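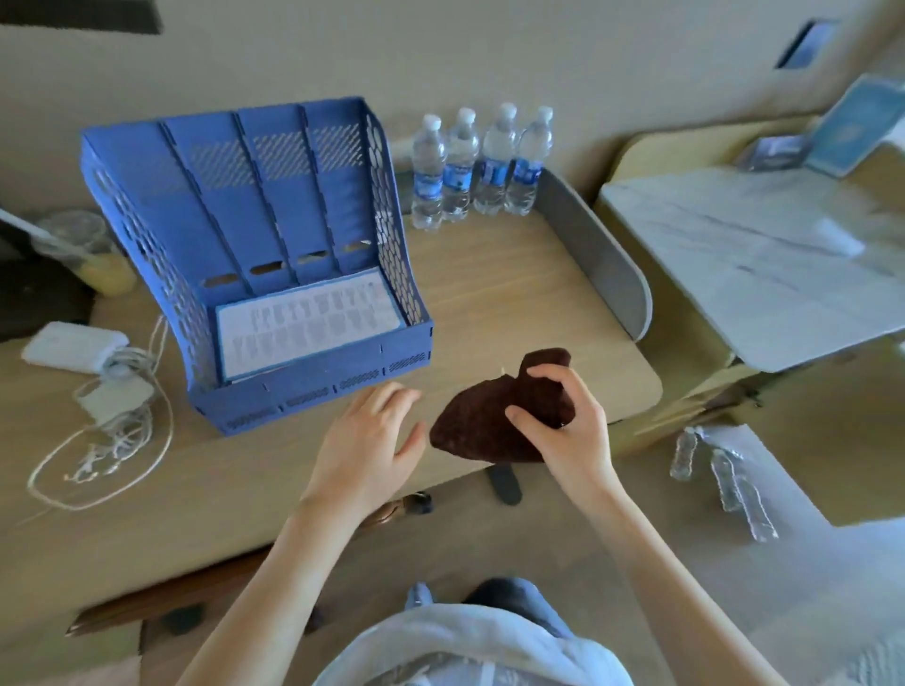 *Desk, mid-tidy, with the brown cloth.*

I moved to this desk in July, and for a while I told myself I'd sort it out once I knew how I was going to use it. That was a mistake. By the time I knew, it had filled up. Cables went wherever they fell, papers went on top of the cables, and anything I was drinking went on the wall side where I forgot it.

So I've started doing a short clear-down at the end of the afternoon. It takes one song if I've kept up with it and most of an album if I haven't.

**The organizer**

The blue file organizer is the only thing I bought for this desk. It's plastic, with four upright slots at the back and a low tray in front. I looked at a metal one from Wallden first, but it was heavier than I wanted and had no tray.

My plan was to give each slot a job. The first is for things I have to sign, the second is for the Utdale paperwork, the third is for receipts, and the fourth is spare. I've stuck to the first two. Receipts go in the tray because the tray is closer to my hand, and then every couple of weeks I move them to where they belong.

The sides are perforated with long hexagonal holes. I liked that in the store and I like it less now, as dust collects in them and a cloth won't reach. An old toothbrush does it. The thin strip of mesh along the front lip is the same story.

At the moment there's one sheet in the tray, and I'm going to try to keep it at that.

**The cloth**

The dark brown cloth is one of a pack of 2 I got from Joo. It's the fuzzy kind. I use it dry for dust and slightly damp for cup rings, and the light wood shows both. Dark cloth on light wood has one good point — if it's shedding, I see it right away. The first wash took care of most of that. I did it separately from everything else, and I'd suggest you do too.

I wipe toward myself, from the wall to the front edge, and finish along the edge. Vaughan Wihongi, who had this desk before me, used paper towels and spray, and there was a cloudy patch near the middle when I took over. It came up after a few goes with plain water.

**Cables**

This is the part I haven't solved. The power bank and its charging adapter sit on the left with white cables looped around them, and they tangle again however I lay them down. I've tried twist ties, which work until I need the cable. I've tried a clip from Mollex that sticks to the desk, and it let go after a week. The next thing I'll try is running them behind the organizer and bringing only one end around to the front. If that works I'll put up another post.

For now I lift the whole bundle, wipe under it, and put it back down. It looks the same afterward but at least it's clean underneath.

**Drinks**

I keep water bottles in a row against the wall, behind the organizer. I know people will say to get one good refillable bottle. I have one. It's at home. The row works for me because I can see how much I've had to drink, and they don't take up any space I'd use for writing.

The empties are what I need to be better about. I crush them so they take up less room, and then they sit on the floor to the right until I walk to the recycling. The new rule is that they leave when I leave.

Cups are a separate rule: one at a time, over on the left, away from the paper. I lost a full page of notes to a spilled cup in my last place and I don't want to write those out again.

**The other side of the partition**

The gray partition on the right curves up from the edge of the desk, and past it is the next desk, which has its own spread of white paper. I leave that alone. I used to straighten the nearest pages when I was doing mine, and I was asked, politely, to stop — fair enough.

**What's left to do**

- Scrub the organizer sides again
- Find something that holds cables and stays stuck
- Decide what the fourth slot is for
- Take the bottles out

I'm leaning toward using the fourth slot for blank paper. I go through a lot of it, and at present it lives in a bag under my coat.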